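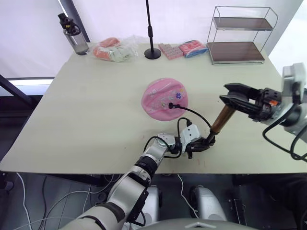
Das Versprechen vom langen Leben

Wer in Lurnholm eine Stehlampe kauft, bekommt neuerdings ein grünes Siegel dazu. »Reparierbar« steht darauf, vergeben vom Hersteller Cladero an sich selbst. Was das Wort bedeutet, legt ebenfalls Cladero fest: Ersatzteile gibt es fünf Jahre lang, danach auf Anfrage. Die Anfrage, die wir im Mai gestellt haben, ist bis heute unbeantwortet.

Dace Kuusk betreibt seit 20 Jahren eine Werkstatt am alten Hafen und hält von Siegeln wenig. »Die Leute bringen mir Sachen, die man öffnen kann«, sagt sie. »Und dann?« Ein Netzteil, das im Laden 230 Kronen kostet, wird als Ersatzteil für 400 angeboten, ohne Versand. Rechnet man ihre Arbeitszeit dazu, gewinnt fast immer der Neukauf.
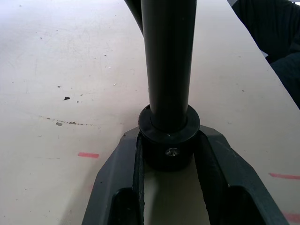

Schraubenkopf in einem schwarzen Sockel.

Die Branche verweist gern auf die Schraube. Es wird wieder geschraubt statt geklebt, heißt es, und das stimmt teilweise sogar. Nur sagt eine Schraube nichts darüber, ob dahinter ein Bauteil sitzt, das sich einzeln bestellen lässt.

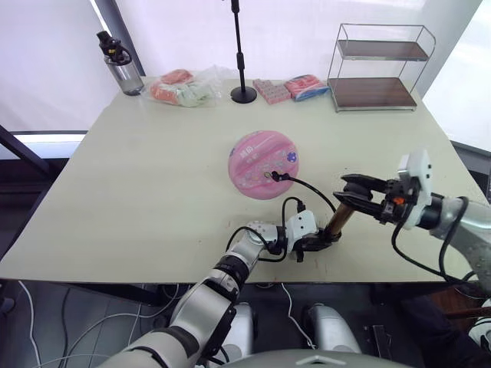
Bronzefarbenes Rohr in Schräglage.

Beim Versandhändler Bayram klingt man zuversichtlicher. Die Nachfrage nach Ersatzteilen steige, teilt die Pressestelle mit. Zahlen nennt sie keine. Auf die Frage, wie viele Rücksendungen repariert und wie viele verschrottet werden, folgt ein Verweis auf den Nachhaltigkeitsbericht, in dem das Wort Verschrottung fehlt.

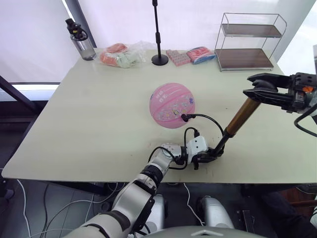

Kuusk hätte lieber Schaltpläne als Siegel. Die bekommt sie selten, und wenn, dann von Kollegen, die sie selbst gezeichnet haben. Für die Lampe von Cladero liegt inzwischen einer in ihrer Schublade, mit Bleistift, zwei Seiten lang.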